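Ticket: Headwear station, hand-held gripper, items slipping and pads picking up lint
Site: Latuheru
Opened by: Khairul Raju
Assigned to: Syahrul Liem
Priority: Normal
Status: Open, waiting on parts
Opened: 5 Sep 2023

Problem as reported
Caps slip when the gripper closes on the crown. Knit beanies mostly hold. The folding staff at Skadico will be sorting returns with this tool from January, and the robot cell is supposed to take over the plain stock after that. If the hand tool drops caps, the arm will drop them too, so please look at this before anyone tunes the arm.

Log

Entry 1, Khairul
Pads are the felt-covered ones from Grekport. Same closing force for everything. Caps go in with the button up and the pads on both sides of the crown. Slips happen when the operator lifts fast. I went through the session sheets: 1,307 grasps recorded, 60 marked as slips, nearly all of them caps.

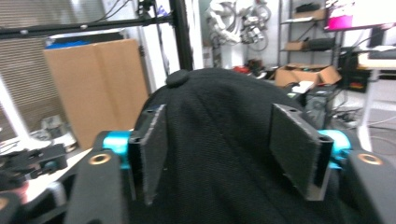
I tried a slower close and it helped a little, but the two people on the afternoon shift say it makes their wrists tired to hold the tool level that long. They used to do this by hand and could sort 500 pieces in a shift. With the tool they are at 400. They want to know which number they will be held to. I don't have an answer for them.

Entry 2, Syahrul
The target is a question for the Garnetti account lead and I have sent it on. Until it comes back, please don't post the shift numbers on the board.

On the slipping, do these in order and note the result of each:

1. Brush both pads with the stiff brush. Felt full of lint loses its hold.

2. Check the screws on both pads. A pad that has turned even slightly meets the crown on one edge only.

3. Open the tool all the way and set it around a beanie on the paper, with space left on both sides. Close slowly and watch whether both pads touch together.

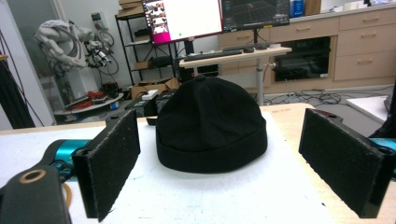 4. Repeat step 3 with a cap. If the left pad touches first, the linkage needs adjusting and I will do that myself.

5. Change the sheet on the table if it is marked or wrinkled, then run a short set of caps.

Entry 3, Khairul
Steps 1 and 2 done. Lint on both pads, one screw loose on the right side. Step 3 fine. Step 4: left pad touches first — not by much, but you can feel the cap shift. Step 5 not run yet. The sheet has brown stains on it and we are out of clean ones.

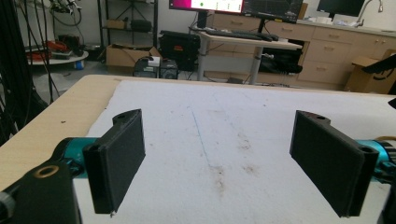 Pads open over the stained sheet, before step 5.

Entry 4, Syahrul
I will adjust the linkage on my next visit. New felt and a roll of table covering are on order. Please keep caps off the tool until then and let the shift sort them by hand. Beanies can continue.

Entry 5, Khairul
Told the shift. They asked if the hand-sorted caps count toward the total. I said yes. Leaving this open for the parts and for the answer on the target.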